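Work / Open calls / Robot operators / Grip fault retest

Wanted: operators for gripper fault retest, Lolter site

24/06/2024 - posted by Gijs Kramer
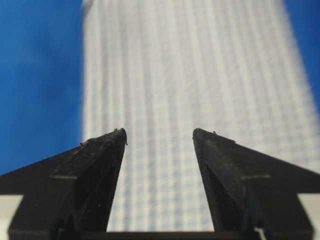 Need two people, paid, to help us find out why the Florby arm keeps letting go. Short contract, start as soon as you can get here.

Background, quick version. In April the gripper opened by itself during a carry. No command in the log, no error, no stop. Part went on the floor, missed a shoe by not much. We took the arm off normal work the same day. Since then we have logged 259 drops on the test bench and still can't make it happen on purpose. Hindon swapped the cable. Humphreys swapped the controller board. Both times it ran clean for a bit, then started again.

So now we do it the slow way. Blocks of 100 picks, same part, same speed, one person running the arm and one writing down what happend and when. Then change a single thing and go again. Temperature, cable routing, grip force, wrist angle. It is dull work and I won't pretend otherwise.

What you'd do
- run the pick blocks from the pendant
- check fingertips and base screws before each block, write it down even if nothing changed
- save the wrist camera clip for every drop, right away, the buffer overwrites
- hit the stop if anything moves that shouldn't. Don't finish the block first
- short handover note at end of shift

What you need
- some hands-on time with any robot arm, doesn't matter whose
- clear handwriting or fast typing
- OK standing most of a shift
- safety shoes, your own. Glasses we have

Nice to have: you've read motor current logs before, or you've chased an intermittent fault in anything at all - cars count, washing machines count.

Safety. Arm runs at reduced speed for the whole retest and no one goes inside the fence with power on. That includes me. The April drop was a light part but the fault doesn't know that. If you feel rushed, say so and we stop the block.

Pay is $500 per block week, lunch included, travel not. Mornings or afternoons, tell me which. Students fine if you can do full weeks, no half days please, we tried it and the notes got in a mess.

To apply send a few lines on what you've worked with and when you are free. No cover letter. I read them in the evening so dont worry if it takes a day or two. Ask for Gijs at the Lolter front desk if you'd rather come by and see the bench first.

Recent calls
Night shift tech, Hindon
Cable routing help, one week
Florby arm: notice on the April drop
Bench space to share, Humphreys building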